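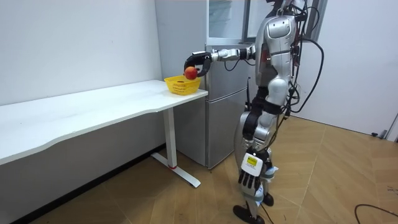
Drying apples at home without a dehydrator – worth trying?

Posted by Piret Laur, Sun 13 July

Hi all! We moved into a house with two old apple trees and they are absolutely loaded. The neighbors tell me the early one will be ready before the end of summer and the other one in September, so I want to have a plan this time. I love dried apple rings (my kids go through a bag in one car ride) and I'd love to make my own. I have a regular oven, a good knife and a lot of enthusiasm, but no dehydrator. Can I get good rings from the oven, or will I just end up with apple leather and a huge power bill? Also, do I have to peel them? And how do you keep them from going brown?

Csenge Kozma

Yes, do it! Oven rings are wonderful and the whole house smells like pie. I core the apples first, then slice them as evenly as I can, a bit thinner than a pencil. Thick and thin slices on the same tray will drive you crazy – the thin ones go crisp while the thick ones are still soggy.

For the browning, I stir a good splash of lemon juice into a bowl of cold water and leave the slices in it while I cut the rest. Pat them dry, lay them on a wire rack over a tray so they don't touch, and set the oven as low as it goes. Mine is an old Hestby that goes down to 200 F. Start checking after two hours and flip them when the tops feel leathery. Some batches take me four hours, and juicy apples take longer still.

Peeling is up to you. I never do, I like the chewy edge!

Let them cool all the way before you test one. Tear it in half and squeeze, and if you see any moisture, back in they go. Then into a jar, loosely filled, and give it a shake every day for a week. If the glass fogs up, they need more drying.

Saulius Lūse

just buy a dehydrator, my Mavenik was cheap and it's great

Miroslava Paulík

Csenge covered most of it, so I'll only add that the variety matters so much! Tart, firm apples come out bright and almost like candy. The soft, mealy ones taste pretty flat once they're dried, and I turn those into sauce. Try one tray from each tree before you commit a whole weekend to it.

And cinnamon goes on before drying, while the slices are still a little damp – it sticks beautifully. Have fun with those trees, I'm jealous!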